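Posted 21/08/2020 in Workshop Builds > Arms and Grippers

# Wrist camera arm keeps missing the bowl. Is it my calibration or is the kit just bad?

**Revotholm**

I've been building a small tabletop arm in a shared workshop since last October, and I'm close to deciding the whole thing was a waste of bench space. It's a Kevar kit with a two-finger gripper and a small camera bolted on at the wrist. The job is dull: pick up a piece of fruit from the table, put it in a bowl. The kit's guide says you can get there in an afternoon. I have no idea whose afternoon that was.

What I've done so far:

- printed the camera bracket twice, second time with thicker walls
- ran the hand-eye calibration with the checkerboard, 32 poses
- recorded 200 demonstrations by moving the arm by hand
- trained on those with the stock settings

It does fine with a single lemon. Give it grapes and a see-through bowl and it drops short, always on the side nearer the arm. Sometimes it closes on nothing at all and carries on to the bowl as if it had something. People keep telling me "more data" and I don't buy it. I'd like to know what's wrong before I spend another month pushing an arm around by the elbow.

Fingers are the stock rubber ones. Lights are whatever the workshop has in the ceiling.

---

**gondelent_bench**

More data. 200 is nothing. Also those stock fingers are junk, get silicone ones.

---

**Ásgeirsdóttir**

I'd ignore the "more data" advice for now too. If it always misses in the same direction, something is off by a fixed amount, and another pile of demos recorded with the same offset will teach it the same miss.

Check the bracket first. You reprinted it. Did you calibrate again after that, or are those 32 poses from the old one? Thicker walls can tip the camera by a couple of degrees, and at 12 inches above the table that's plenty to miss a grape.

Then look at what the camera sees in the second before it commits to a grab. Don't look at the nice wide view from your phone. I run nearly the same job on a white table and I don't trust a word of what these kits promise about "any object, any surface." Mine looks like this when the wrist is over the middle:
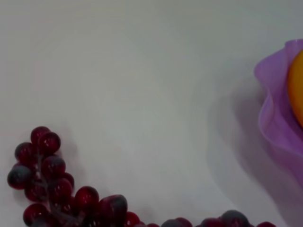
*Wrist view, grapes at lower left, purple bowl at right.*

Most of that is blank table. There's no texture for the software to hold on to, the bowl is only partly in view, and it throws a wide soft shadow that's the darkest patch on the table. My first model liked the shadow better than the bowl. I had a good week of drops landing next to the rim before I worked that out.

Cheap things to try, in the order I'd try them:

1. Redo the calibration with the bracket you're using now. Tighten everything first.
2. Put a matte placemat with some pattern on it under the work area.
3. Swap the clear bowl for a solid one. If the misses stop, you've found a good chunk of your trouble.
4. Add a check on gripper width after it closes. Fully shut means it has nothing, so send it back for another go.

Number 4 fixes the carrying-nothing business and needs no training at all. I don't know why the stock code leaves it out.

Grapes are a mean test, by the way. A bunch has no clear middle, and yours may be getting pulled toward whichever part is closest to the camera. Try one loose grape, then the bunch.

---

**Revotholm**

Well. The poses are from the old bracket. I'm redoing those before I touch anything else. Still not convinced about the placemat, it seems like cheating to me, but I'll try the solid bowl. The gripper width check went in tonight and it does catch the empty grabs, so that part at least I believe.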